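Local News | Consumer | Home Energy

Totholm's "unplug and save" pledge is back, and the numbers still look thin

The town of Totholm wants residents to pull their chargers out of the wall again this August, and it says the habit pays. Last year 204 households signed the pledge. The town's flyer claims they saved 1,803 kilowatt-hours between them over the month.

That sounds like a lot until you divide it. It comes to just under nine kilowatt-hours per home, and the flyer doesn't say how the figure was reached. Bianca Anghel, who runs the pledge for the town, said households sent in their own meter readings and the total was compared with the July before it. July was hotter. Most people in Totholm run an air conditioner.

"We never said it was a scientific study," Anghel said. The flyer does say "proven savings," in large type, twice.

Laptops, chargers and power strips get most of the blame in this year's version. 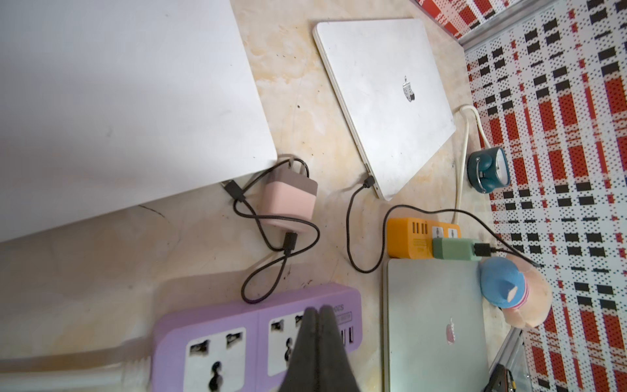
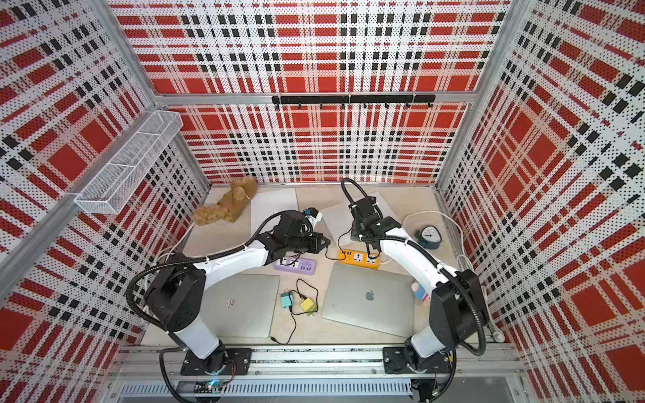 Does a charger left in the outlet add much to a power bill?

A modern phone or laptop charger with nothing connected to it usually draws a very small amount of power, often too little to notice on a monthly bill. Older TV boxes, game consoles left in standby and a second refrigerator in the garage tend to cost far more.

Cosmin Moldovan, an electrician on Gevwood Road, would rather see the money spent on door seals. He signed up last year and saw his bill go up – his daughter was home from college. His reading went into the total like everyone else's.

The pledge cards cost the town 70 cents apiece to print and mail. Anghel said a breakdown by household would be released "at some point." Sign-up opens Saturday at the library.

13 comments | Share this story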